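News > Campus > Visit Reports

Morkwood College held its open day on 2025-08-05. Visitors met in Dumon Hall, where staff spoke about class sizes, housing and fees for the coming year. Tours left every 30 minutes – two of them went on to the Liltodow library.

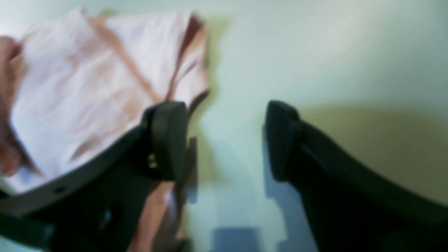
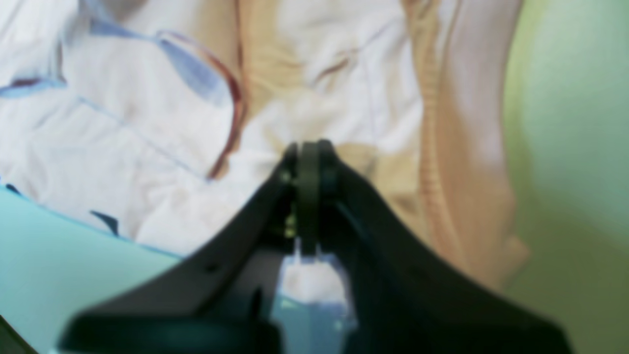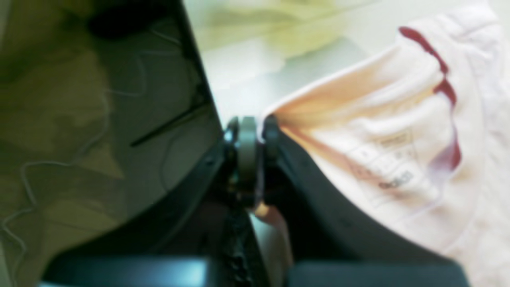
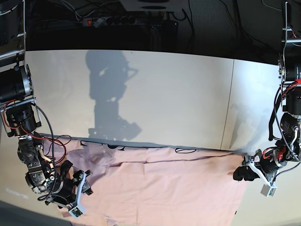 When do applications close?
The last day to apply is in June, and late forms go on a waiting list.

The day ended with a talk on student aid in the Cieślak Room.

Contact the News Desk | © Morkwood College | Back to top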